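# Small stuff, big mess: your questions

**Why a tray? Why not a proper organizer?**

I bought one, a Dekwood thing with 52 little compartments, and I used two of them. Everything else still landed wherever I took it off! An old lid works better for me -- no doors, no drawers, I just drop things in on my way to bed.

**What goes in yours?**

Only what comes off me at night. Right now that's a claw clip, a spiral hair tie, my fitness band and a bit of thin cord with a clasp that I keep meaning to turn into a bracelet (don't ask how long I've been meaning to). It sits on my plaid cloth near the bed, and the lime-yellow rim is hard to miss even when I'm half asleep. 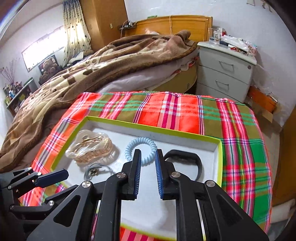 Marina Koutsoukos wrote in to say that hers filled up with coins and receipts inside a week, and did I have a rule for that? Sort of, Marina! Paper never goes in, and coins go in a jar by the front door. If I can't see the bottom of the tray anymore, I tip it out on the bed and start over.

**Do spiral ties stretch out if you leave them lying around?**

Mine get baggy from being worn, mostly. I drop them in a mug of hot water for a bit and they pull back in -- most of them, anyway.

**What about chargers?**

Separate spot. I tried keeping the cable in with the hair things and spent a whole morning in November picking it out of a claw clip.

**Can I send you a picture of my tray?**

Yes please, I love those. Use the contact form and tell me what you put in it.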